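Laundry and Folding Helper Wanted, Part-Time, Mornings

We're Kenum, a small home-help service in the Dundberg neighborhood, and we're looking for someone who really likes laundry. Yes, those people exist! Two of us on the team are like that, and we'd love a third.

Our customers are mostly families with small kids and older folks who can manage nearly everything at home except the clothes. You'd go to them, usually two homes in a morning, and get the washing hung, the dry things folded and everything back on the right shelf. We have 64 households on the list right now and the waiting list keeps growing, so there is plenty of work through July and well past it.

What a morning is like: you arrive at 8:30, say hello, and find out what got washed overnight. Some homes have a balcony line, but a lot of them dry indoors, in the living room, with a bar on a stand and a folding table for sorting. You'll get good at working in a small space (and at not knocking over somebody's pens and papers). Darks and lights get sorted separately, heavy things go where they have room to hang, and clips go on anything that likes to slide.

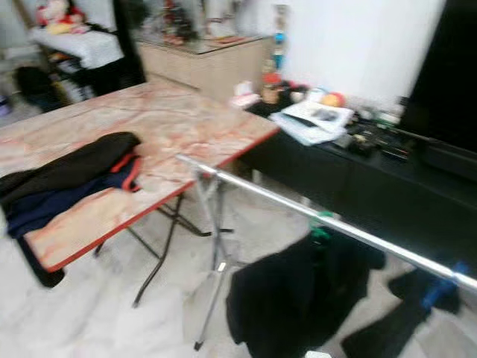

Living room setup: folding table for sorting, drying bar with clips.

Shiyu Jin trains all our new people, and she is wonderful at it. You'll spend your first 4 mornings with her, paid at the full rate, and she'll show you her way with fitted sheets, which took me a month to learn and now I can't stop doing it. After that you'll have your own regular homes. We try hard to keep the same helper with the same family, and many of ours have been together for years.

You should be comfortable standing for a few hours, okay with stairs, and careful with other people's things. You don't need experience. If you've kept up with the laundry in a full house, you already know most of this job. Some Hindi or Romanian would be a big plus for a few of our customers, but English is fine.

Hours are 8:30 to 12:30, 5 mornings a week. We can talk about fewer if you're in school or have kids to pick up. Bus fare between homes is covered, and we supply aprons and spare clips.

To apply, write to Urmila Vashisht at the Kenum office or stop by any morning before noon and ask for her or Devendra Pal. Tell us a little about yourself, which mornings you're free, and how you fold a T-shirt. We do read that part, and we argue over it at lunch!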